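How to book a motivational speaker without wasting your budget
Brurkine Events Notes
Updated April 2024

Every speaker's website says the same thing. They are engaging, they are powerful, they left the room buzzing. I have sat through a good many of these talks, and paid for a few, and I would like you to spend your money with your eyes open.

What follows is for anyone who has been told to "find someone good" for a staff day, a charity conference or a school training session.

Step 1. Write down what should change

Do this before you look at a single website. "Inspire the team" won't do. "Line managers know how to start a conversation about stress" will. If you can't finish the sentence "After this talk, people will...", you may not need a speaker at all. A decent lunch and an afternoon off might do more good.

Step 2. Treat testimonials as adverts

The speaker picked them. Look at who wrote each one. Is it a client who paid, or a friend from the same circuit? Does it name anything that was said on the day? "Brilliant, will book again" tells you very little, and it's fair to ask whether they did book again.

Ask for 2 clients from the past year and ring them. Email gets you politeness. On the phone you can ask what the weakest part of the talk was, then keep quiet and wait.

Step 3. Watch a whole talk

A showreel is a set of laughs and applause stuck together with music. Ask for a full recording, unedited, even if the sound is poor. Skip to the middle, where the opening story has run out and the content ought to be. Plenty of speakers have a wonderful first ten minutes and nothing behind it.

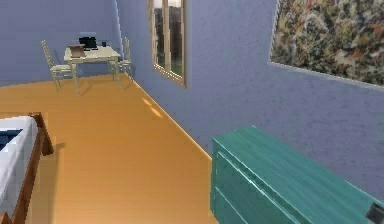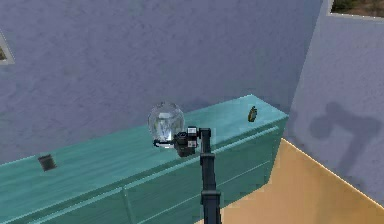 Ruth Parsons: I'd go further on step 3. We watched the full recording, loved it, and then got the same talk word for word, right down to the joke about the car park. We don't have a car park. Ask what they will change for you and get it in the booking form.

Fair point, and it leads into the next bit.

Step 4. Have a proper call before you sign

Speak to the person who will be on stage, even if an agency such as Zeltau or Mercado is handling the booking. Tell them what your group does all day and see whether they ask you anything back. A speaker who talks for the whole call is showing you what you'll get.

If the subject is mental health, ask what training they have and what they do when someone in the audience becomes upset. "It's never happened" is a poor answer.

Step 5. Pin down the fee

One quote I had for a talk in Prusthorpe started at £600. Travel, a hotel, slides "licensed" for staff use and a compulsory box of books came on top. Ask for a single figure with everything in it, in writing, along with what happens if either side cancels.

Step 6. Check afterwards

Feedback forms handed out at the door measure how cheerful people are at the door. Send 3 short questions about 4 weeks later. Ask what they remember, what they have done differently and whether they'd want the hour back. If you run your event in September, put the reminder in your diary when you book the room, or it won't get done.

Keep the replies, even the rude ones, and read them before you next pick up the phone to an agency.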